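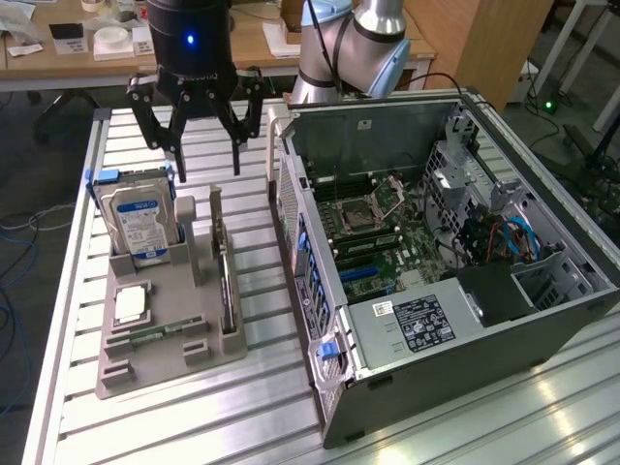

时间:六月,下午两点至三点四十分
地点:二楼小会议室,部分人员远程接入
主持:Adel Metwally
记录:Daiane Nogueira
出席:馆藏部、信息部、编目组、阅览服务组各派代表;财务部缺席,书面意见已提前提交

## 1. 上次纪要确认

上次纪要第四条中“转存完毕”改为“转存完毕,校验未完”。其余无异议,通过。

## 2. 地方报纸缩微胶片数字化进度

编目组报告:Lahlou 专藏第一批胶片共 500 卷,已全部完成扫描,影像文件按卷建目录,命名规则沿用“馆藏号-卷号-画幅号”。质检抽查中发现的问题集中在两类:

- 画幅裁切偏移,左侧版心缺字。涉及的均为早期拍摄的负片,片基收缩导致自动识别边界失准。
- 同一日期报纸重复拍摄,两份影像曝光不同,编目时未注明取舍依据。

讨论后认为,裁切偏移的卷次须重新处理,不必重新扫描,原始未裁切影像仍在缓存区。重复画幅一律保留,以曝光较好者为阅览版,另一份标为备份,在元数据备注栏写明。

馆藏部提出,部分卷次出现轻微醋酸味,应从常温库移出单独存放。信息部询问是否影响第二批排期,馆藏部答复不影响,第二批为聚酯片基。

**决议:** 裁切重处理由编目组负责,下次会议前完成。有气味卷次移入低温库,移库清单由馆藏部出具。

## 3. 长期保存存储方案

信息部说明现状:保存级影像(未压缩 TIFF)目前存于主存储及一份离线副本,阅览级影像(JPEG 2000)仅存于主存储。按馆内保存规范,保存级文件应有 3 份副本,其中一份异地。目前缺异地副本。

对两家供应商的书面方案进行了比较:

| 项目 | Prekell | Skusar |
|---|---|---|
| 介质 | 磁带 | 硬盘阵列 |
| 异地存放 | 含 | 另计 |
| 完整性校验 | 每 90 天一次 | 按需 |
| 合同期 | 7 年 | 逐年续签 |
| 取回时限 | 次日 | 即时 |

主要意见如下。

信息部倾向 Prekell。保存级文件取用频率低,次日取回可以接受;定期校验写入合同,可减少馆内脚本维护量。

阅览服务组关心读者申请高分辨率复制件时的等待时间。信息部答复,此类申请从主存储提取,不动用异地副本。

财务部书面意见:合同期较长,需在条款中明确介质换代时的迁移费用由谁承担,以及提前终止时数据移交的格式与期限。主持人要求将此两点列为签约前提。

编目组询问校验值采用何种算法。现有清单为 MD5,新入库文件为 SHA-256,两者并存。信息部建议借此次迁移统一为 SHA-256,旧值保留在历史字段中,不删除。编目组同意,但指出旧清单有一部分以电子表格保存,文件名含全角括号,导入前须清洗。

**决议:** 以 Prekell 方案为首选,由信息部就迁移费用和终止条款与对方书面确认。Skusar 方案保留备选,暂不答复。校验算法统一为 SHA-256。

## 4. 元数据字段调整

编目组提交字段修订稿。争议集中于“出版地”一栏:Lahlou 专藏中有数种报纸曾迁址出版,报名不变。修订稿主张按卷著录实际出版地,阅览服务组认为读者检索时习惯按报名查找,分散著录会造成漏检。

折中办法为在题名层级著录全部出版地,卷次层级著录当期出版地,检索界面默认按题名聚合。信息部确认 Brellutitz 系统支持层级继承,但子级字段为空时会自动显示父级内容,须在配置中关闭,否则会误显示。

停刊日期的著录格式未达成一致,移至下次讨论。编目组须提供三种格式的样例记录。

## 5. 阅览室开放安排

阅览服务组提出,重处理期间相关卷次暂停在线浏览,目录页加注“影像更新中”。胶片原件可在阅览室申请调阅,移入低温库的卷次须提前申请,留出回温时间。阅读机一台片夹玻璃有划痕,已报修,配件未到。

主持人询问是否需要对外发布通知。会议认为在目录页加注即可,不另发通知。

## 6. 其他

- 扫描室除湿设备滤网更换记录缺一次,馆藏部补登。
- 缓存区未裁切影像在重处理验收前不得清理,信息部暂停自动清理任务。
- 第二批胶片的交接单改用新版表格,旧版作废。

## 待办事项

| 事项 | 负责 | 期限 |
|---|---|---|
| 裁切偏移卷次重处理 | 编目组 | 下次会议前 |
| 低温库移库清单 | 馆藏部 | 下次会议前 |
| 迁移费用与终止条款书面确认 | 信息部 | 签约前 |
| 旧校验清单清洗 | 编目组、信息部 | 迁移开始前 |
| 关闭 Brellutitz 空字段继承显示 | 信息部 | 字段修订生效前 |
| 停刊日期样例记录 | 编目组 | 下次会议 |
| 目录页加注 | 阅览服务组 | 即日 |

纪要草稿发出后如有更正,请直接回复 Daiane Nogueira。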